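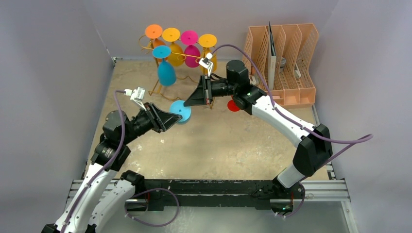
Page 22 of 96

Topic: Refinishing a stained table top, sand or leave it?

tansyroot
OK, back again. I gave up on page 21 and went ahead with the test patch on the underside. Two coats of the Vivness satin oil, no sanding, just a wipe with mineral spirits first. It looks darker than I wanted and the old stains show right through. My husband likes it. I do not. The top gets done Saturday and I still can't decide!

gluepot_gary
Sand it. I've said so for three pages. Oil over old stains gives you shinier old stains.

maplehill68
Gary, she said on page 19 it's veneer. You go at veneer with 80 grit and you'll be through to the core before lunch (ask me how I know – my mother's sideboard, never forgiven).

gluepot_gary
Did she? I missed that. Then 220 by hand, with the grain, and stop early. I still wouldn't oil over it.

tansyroot
It's veneer on the leaves and solid in the middle, I think. The label underneath says Clelwood and a number, 1,968, with the comma and everything. Is that a year or a model?

maplehill68
Nobody writes a year with a comma. My guess is a serial number. Clelwood was a small shop and they stamped everything, even the drawer bottoms.

porchlight_dee
I'm going to be the odd one out and say leave it alone. We have a kitchen table with scorch marks and one big ink blot from homework and I wouldn't trade it. Wax it twice a year and put your plate on the blot.

gluepot_gary
Wax is the worst thing you can do if anyone ever wants to refinish it later. It gets into everything.

porchlight_dee
Nobody is going to refinish it later, Gary. It's MY table.

tansyroot
Ha. OK, what about oxalic acid for the dark rings? The Cudari stuff at the hardware store says it's for decks.

maplehill68
Same chemical, but read the strength on the tub. Gloves and goggles, do the whole middle section and not just the rings, then rinse it well and let it dry overnight. Keep it off the leaves.

tansyroot
Right, middle section Friday night then. Will post how it dries.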